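Search posts
Search

The Dromanon Community Pantry is reviewing how dry pasta is stored and shelved. Notes from the review will be posted in this thread for member households and partner pantries.

Noodles and long pasta in clear wrap are to be checked by label before shelving. Staff should find the printed date first, then the nutrition table, then any preparation text. Labels in Chinese or another language are accepted when the date can be read.
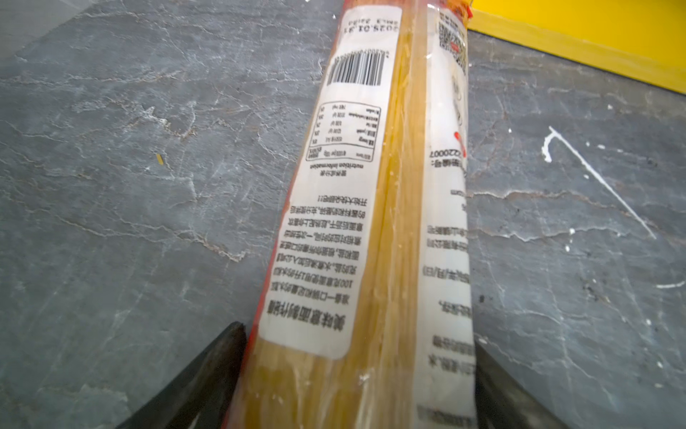

Where a date cannot be read, the package goes to the Prustudach desk and is held there for up to 12 days. Please do not write over the original label.

Packages of 500 g are the standard size for household parcels. Larger bags remain welcome and will be set aside for the Roy Street kitchen.

Shelf condition is part of the same review. Units are to be inspected at floor level – the base panel, the foot of each upright and all visible screws.
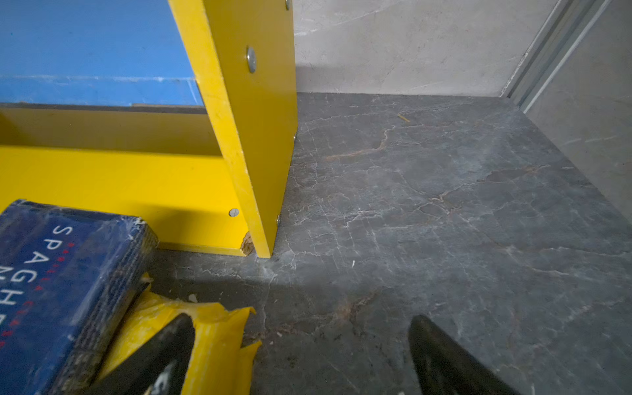 Base of the yellow shelf unit, with a chipped corner where the panel meets the upright.

Bare wood is to be sanded and repainted before the next intake. Projecting screws are to be reported to Distilik, which holds the maintenance contract for pantry furniture.

Boxes with frayed or torn edges should be opened and the inner contents inspected. Sound contents may be issued the same day. All others are to be discarded and recorded.

Shelving now follows one order. Packages stand upright on the lower board, starting from the left, with labels facing out where possible. Short and long pasta may share a board.

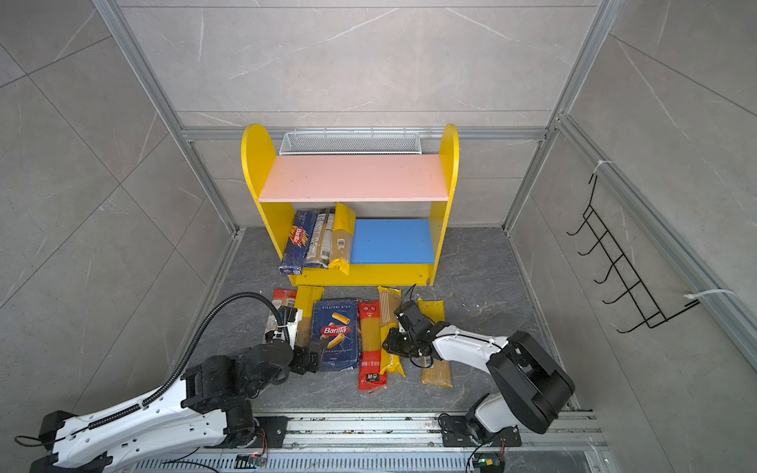
Packages laid out on the floor for sorting are to be shelved before the session closes. Boxes go up first and soft bags after them – bags tend to slump when they have nothing to lean on.

The pantry received 200 packages of pasta in May. Households that requested rigatoni or spaghetti will find both on the current parcel list.

Comments on the shelving order may be left at the Prustudach desk or sent as a reply to this thread.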